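Dromden library to lend out everything except, for now, more books

December 18, 2023

The Dromden public library will start lending household items in February, after its board voted to turn the old microfilm room over to drills, cake pans and one very popular carpet cleaner.

The vote was 4 to 2. Both of the no votes came from members who wanted to keep the microfilm, a collection that was last requested by a man looking for the restroom.

Under the plan, anyone with a Dromden or Rendham card can borrow up to 2 items at a time for 16 days. That period was settled after a long discussion in which 14 days was called stingy and 21 was called an invitation to keep things. Late fees will not be charged. Borrowers who hang on to a tile saw will get a phone call instead, and the library has let it be known that the calls will be friendly at first.

Mbali Sithole, who runs the branch, has spent the fall taking in donations. The list now stands at 46 items, and she has turned down a good many more.

"People are very generous with bread machines," Sithole said. "I would ask them to be a little less generous with bread machines."

The room itself needs work. The microfilm cabinets go to the county archive in January, if the county archive can be persuaded to answer its mail, and new shelving goes up along the long wall once the paint is done. Small goods such as bottles and jars for the canning kits will sit on the shelves, with the heavier tools kept at floor level.
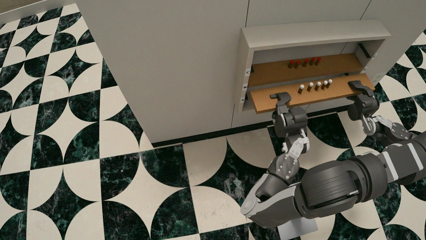 What you can borrow

The opening list includes three cordless drills, a pressure washer, a sewing machine, a set of folding tables, a telescope and a fondue set that the donor described as "used once, in anger." There is also an accordion. Sithole accepted it before the rule about musical instruments was written, and it is the reason the rule was written.

The carpet cleaner already has a waiting list, though it has not been checked out and does not yet have a hose. Staff expect the hose in the new year.

Chainsaws were left off after a short talk with the town's insurer. Ladders are still being argued over. The current draft allows step stools, defines a step stool at some length and leaves the matter there — for now.

Where to take donations

Items can be dropped at the front desk on Barrera Street during regular hours. They should be clean and in working order, with all their parts. Please do not use the book return. Someone has tried it with a waffle iron, and the book return is being repaired.

Rendham residents can leave donations at the Dilano Community Center, where the desk closes at 5 p.m. Bread machines will be sent home.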